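Search the FAQ
Type a word and press Enter

Rinulari: Questions From Players

What kind of game is Rinulari?
It is a quiet house-exploring game for one player, made by our small studio, Sterier. You walk through the rooms of Illberg and look for lost letters.

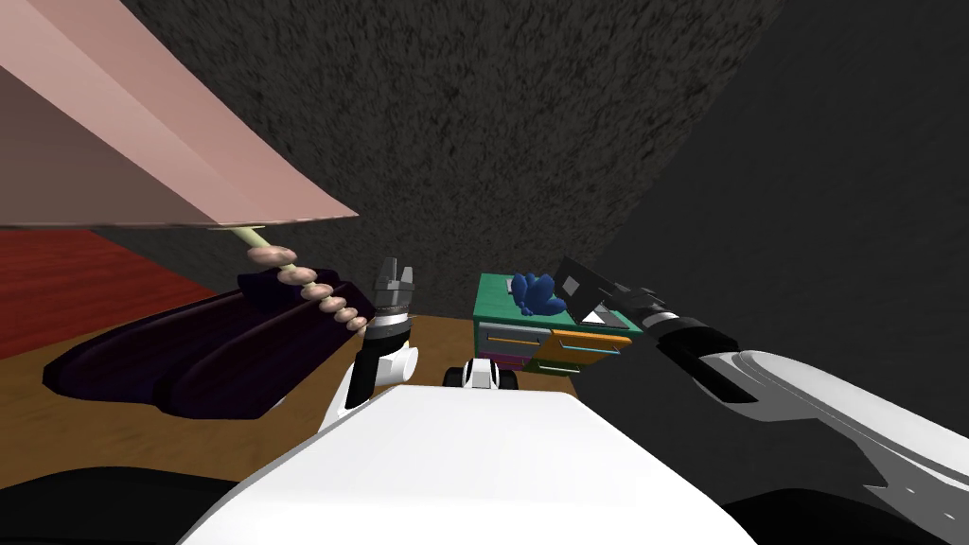

Pink lampshade with a string of beads, rendered indoors

How many letters are there?
The house has 17 rooms and 767 letters. You need 600 of them to open the attic. The others are optional, but they tell more about the Baluyot family.

Can I move my save to another computer?
Yes. Copy the folder "saves" before you remove the game. Cloud saving is planned for September.
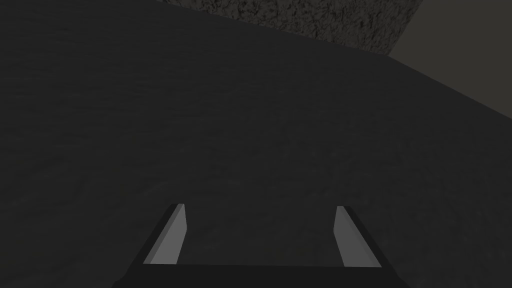
ILLBERG, Jun 14, 2025
Patch 6 can be downloaded now. It repairs the door on the second floor which stayed locked after loading.

My map is blank after the patch. What should I do?
Please leave the house by the front door and come in again. If the map is still blank, send us your save file.

Is there a controller setting for left-handed players?
Yes, under Options, then Controls. Emese Simon wrote this part and she is glad to receive your remarks.

Related questions
Changing the text size
Playing without sound
Where is the attic key?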